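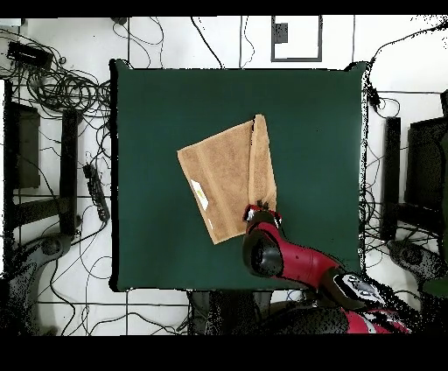 I've been meaning to write something about house rules for ages, and by house rules I mean the sheet of do's and don'ts that ought to live beside any robot arm, however small and friendly it seems. Ours at Brerkemell started as three lines and has grown to 23, which I know sounds like a lot (it is a lot!), but I can tell you the week each one went in. The one I get asked about most is cables. Lovely tidy green cloth on the table, tan towel half folded with the red arm at its corner, and then all over the white tiles those loops and loops of black cable, with a power strip down among them. Rule nine says clear a walking path before you switch on, and rule ten says it again, more crossly.

The other one I'm fond of is for towels and anything else soft: hands stay off the cloth while the gripper is on it, even if the fold is going wrong and you're itching to tug it straight. I do itch.

I've borrowed the wording for both from the Flundis handbook, and I'll type up the rest once I've found my January notes.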